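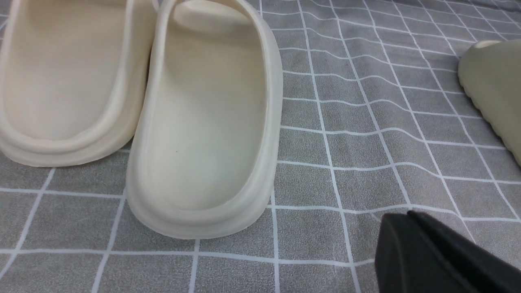

Part-time shoe care and storage assistant
Zalar, Mumgate branch

Zalar looks after shoes for people who have run out of room for them at home. Customers drop off a bag or a box, we clean and sort the pairs, and they go on racks until someone asks for them back. The Mumgate branch holds 2687 pairs at present and we need another person on the intake floor.

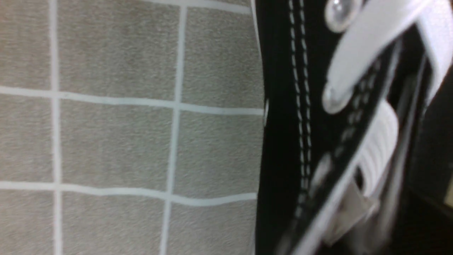
Intake is most of the job. You check each shoe in, note its condition and enter it under the customer's number. Notes should be short and specific. For a black canvas high-top, for example, we would want the color, the height and the double row of white stitching, so it doesn't get mixed up with a plainer pair. Slides, sandals and slippers are written up the same way. You will also wipe down soles and replace worn laces.

After intake, pairs go onto the racks, left and right together.

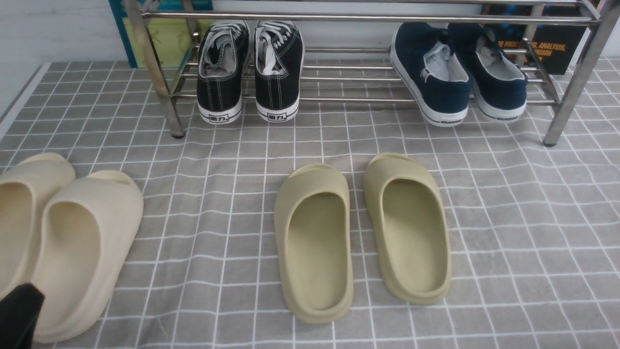 Racks are checked once a shift against the list. Anything in the wrong spot is moved and the list is corrected the same day. You can expect to handle up to 400 shoes in a shift during spring, fewer in winter.

Hours: 4 shifts a week, starting at 7:30 a.m. Monday is always a working day.

You should be able to kneel, bend and stand for long stretches, and read small print on labels. No experience needed. We train you on the Nepia stock system in your first week.

To apply, write to Ivana Alarcón at the Mumgate branch, quoting job number 261. Tell us which days you can't work. Applications close at the end of April.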